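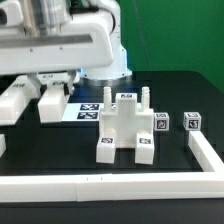 Fernis bench kit, README for the loan units. Covers the tag layout, the calibration check and what we thought of it after using it properly. Most of the setup time goes on the tags, so read that bit first. The two small cubes carry tags on their front and top faces, and the centre fixture has one on top of its column plus one on each foot, so there is usually something to lock on to even when the arm leans across. The flat plate with the two bigger markers is the one that gets hidden, it sits partly behind the fixture from the side view. Keep that in mind when you pick a mounting point.

STATUS
Under review. Last edit Sun 2 March, Khoa Ninh. Soratbridge software, stock settings unless noted.

WHAT YOU GET
- bench parts: fixture, cubes, marker plate, rails
- gripper blocks, tagged
- Soratbridge licence key (on the card in the lid, don't lose it)
- spare tag sheet, matt
Arm not included. Ours was already on the bench.

SETUP
1. Bolt the arm down first. Rails after.
2. Square the long rail to the table edge, then butt the short one up to it.
3. Fixture goes behind the long rail, feet facing forward.
4. Run the tag check. Wants 8 clean reads in a row before it lets you carry on.
5. Save the layout under your own name. NOT over the default, please.

Step 4 took us 19 minutes the first time, mostly the lights. Quicker now.

TASKS INCLUDED
Cube to corner: fine, good one to start on.
Cube swap: fine but slow.
Peg approach, left then right: the fussy one. The grooves on the pegs are nice for gripping but the planner likes to come in too low. Raise the approach height by 4 mm and it mostly behaves.
Return home: works.

KNOWN PROBLEMS
- Glossy reprints of the tags are useless under our lights. Matt paper only.
- Tag check sometimes hangs after a restart. Close it, open it again.
- Manual still shows the old rail layout on the Wutholm page. Ignore it, the drawing in the lid is right.
- White parts on white parts. Edge detection struggles, so leave it switched off and go by tags.
- Units of the saved layout are in metres, the preview is in mm. Caught me out twice.

LOGS
One folder per run. Each has the layout, the joint log and the tag reads. Failed runs are kept, marked F at the end of the folder name. Please dont tidy them up, we need them for the support ticket.

VERDICT SO FAR
Good parts, so-so paperwork. The fixture is solid and goes back in the same spot without much fuss. Support from Ağca answered in 3 days, which was alright. Price is steep for what is mainly printed markers and a decent rail set, but recieved wisdom here is that making our own would eat a month.

TO DO
- redo peg approach with the new planner build
- ask Ağca about a taller marker plate
- order more matt sheets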